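3. Surface Condition and Cleaning Practice in Shared Workrooms

3.1 Background to the survey

Most written cleaning standards for shared workrooms describe floors, sinks and door hardware in detail and treat work surfaces in a sentence or two. The standard in force at the three sites studied here, Momambridge, Sosdale and Altell, is typical in this respect. It calls for surfaces to be "wiped as needed" and leaves the choice of product, cloth and timing to the person on duty. Earlier reviews of the standard dealt mainly with cost and did not ask whether the instruction was being read the same way at each site.

The survey reported in this section was designed to answer that narrower question. Cleaning logs were collected from all three sites over one winter term and coded by hand. The logs contained 2594 entries, of which 275 mentioned a work surface by name or by room position. The remaining entries referred to floors, waste, windows or supplies and were set aside. Entries that gave a room number but no object were also set aside, even where the room was known to contain little besides desks.

3.2 Pale surfaces and the judgment of cleanliness

Pale gray finishes are common in the workrooms surveyed. Staff tend to describe them as forgiving. A light film of dust is hard to see on gray under overhead lighting, and small differences in tone are easily taken for shadow. Several log entries record a surface as clean in the morning and in need of cleaning at 3 p.m., with no recorded use of the room between the two times. We do not treat these entries as errors. Daylight in the rooms changes a good deal over the course of a winter day, and the person making the second entry was usually not the person who made the first.

Figure 1 shows a pale gray surface of the kind discussed in this section. 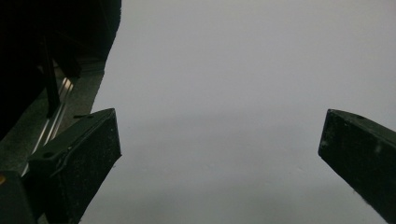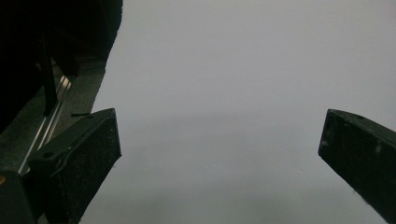 Department of Building Services and Workplace Studies — Working Papers
Figure 1. Pale gray surface, two views.

Judgments made by eye were compared with a simple cloth test. A dry white cloth was drawn once across the surface under light pressure and then compared with a printed card carrying a scale of grays. The test was carried out on 30 surfaces, chosen so that each site and each finish was represented. Agreement between the eye and the cloth was good on dark finishes and poor on pale gray ones. On the latter, staff were more likely to pass a dusty surface than to fail a clean one. The pattern held at all three sites, although it was weakest at Altell, where the workrooms face north and the light is more even.

3.3 Products and cloths

The standard does not name a cleaning product. In practice, Momambridge and Altell use a diluted neutral detergent supplied in bulk by Soylu, while Sosdale uses plain water on weekdays and detergent before each holiday closure. Logs from Sosdale contain fewer complaints of streaking. They also contain fewer entries of any kind, and the difference should be read with care.

Cloth type appears to matter more than product. Cotton cloths were in use at Momambridge throughout the term. Altell changed from cotton to microfiber in January, and the share of entries asking for a repeat wipe fell in the weeks that followed. The change took place at the same time as a revision of the duty schedule — a revision that gave each room a longer cleaning slot — and the present data cannot separate the two effects. Staff at Altell preferred the new cloths for desks but continued to use cotton on whiteboards and window ledges.

3.4 Wording of the instruction

The phrase "as needed" was read in at least two ways. At Sosdale it was taken to mean that a surface should be wiped when dirt could be seen. At the other sites it was taken to mean once per shift, with additional wiping after spills. Neither reading conflicts with the standard as written. On pale gray finishes, however, the first reading depends on a judgment that the cloth test found to be unreliable.

We therefore recommend that the instruction for pale finishes be tied to a fixed interval and that the reference to visible dirt be kept for dark finishes only. The interval itself should be set by each site according to room use. Section 4 considers the cost of this change in staff hours, beginning with the Momambridge schedule.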